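The Long Reach of the Bill

Farmers made the first ones. A bill was a hedging tool, a heavy blade with a forward hook, used to cut back thorn and lay it along a field edge. Put on a longer shaft, it became a weapon that a village smith could make and a farmhand already half knew how to use. By the late Middle Ages it was the common arm of the English foot soldier who did not carry a bow.

The war version kept the hook and gained a spike at the top and usually another at the back. Shafts were most often ash, cut to somewhere between six and eight feet. The hook caught a rider's armor or the straps of his harness and pulled him down. The top spike kept him away in the first place. The cutting edge did the rest of the work.

Lautaro Medina has handled more of them than most people. He looks after the arms at the Troncoso collection in Wornirwood, where the catalog runs to 848 entries and 129 of those are staff weapons. The bills take up one wall and two deep drawers. Medina keeps the loose heads in the drawers, wrapped, and the mounted ones on pegs with the blades turned in.

"People pick one up and grip it too near the bottom," he says. "Then the head drops and they think it's a clumsy thing. Move the front hand up a foot and it changes completely." 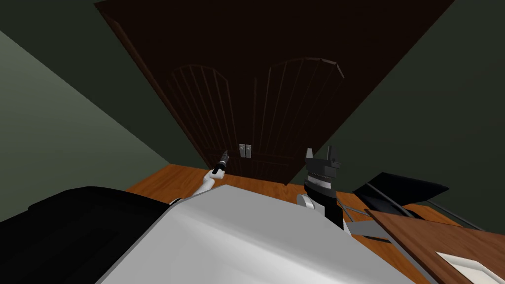
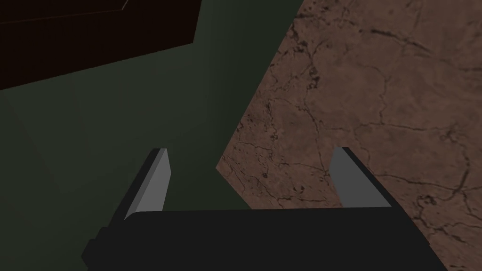
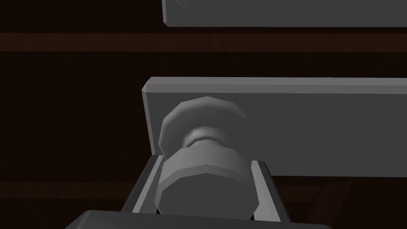 Balance is the main thing that separates a good bill from a poor one. The heaviest in the collection, listed as the Kollard bill, has a head almost 12 inches across from hook to back spike. It is slow to start and hard to stop. The lighter ones have narrower blades and long sockets, with iron strips called langets running down the wood to keep the shaft from being chopped through behind the head.

Few of the shafts are original. Wood rots, splits and gets eaten by beetles, and earlier owners often cut a pole short so it would hang in a stairwell. Medina tells the replacements by the nail holes in the langets, which seldom line up with the newer wood.

The Italian form went its own way. It had a longer blade, a thin top spike and small lugs at the base to guard the hands. Fencing masters of the sixteenth century taught it alongside the sword, with guards, steps and feints. The English bill was taught too, but much less of that teaching was written down.

Its decline was slow. Pikes outreached it, and firearms made close ranks of foot soldiers easier to break from a distance. Some bills stayed in town armories long after that, handed out to watchmen. Entry 795 in the catalog is one of these, a plain head with a worn edge and a later shaft painted black. Medina thinks the wear came from sharpening, and he plans to have the steel looked at in May.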